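### Another "lost village" at Alton?

The claim going round this month is that the trench along the Alton bypass has cut through a lost medieval village. I'd like to believe it, but so far the evidence is 41 pieces of pottery, a stretch of cobbles and a dark stain that might be a hearth.

Pottery moves. Farmers spread household waste on their fields for centuries, and broken pots went out with the muck. A scatter like this one can turn up half a mile from the nearest house. The press release says the finds are "at least 500 years old," then calls them 12th century two paragraphs later. Which is it? No radiocarbon dates have been published, and the Temba lab won't report until September.

We've been here before. The Lamow "chapel" got a road sign and a leaflet before anyone looked hard at the mortar, and it ended up as a Victorian sheep pen.

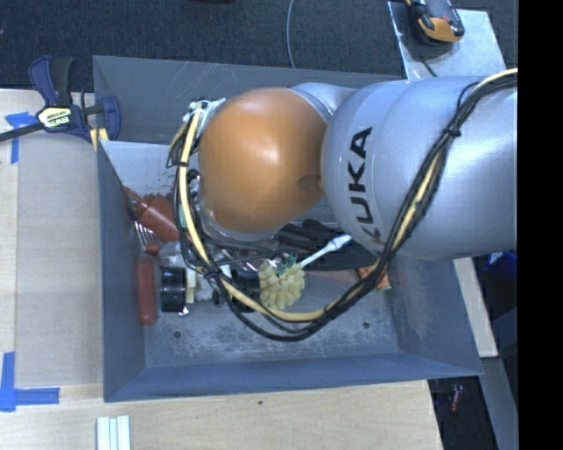
*Photo: Zedosport*

What would change my mind is simple enough. Show me post holes in a line, or a floor with a wall beside it. Only 4 trenches have been opened, all of them inside the road corridor, so nobody can say yet how far the cobbles run. The full site records should be out with the lab results, and I'll read them before I use the word "village" again.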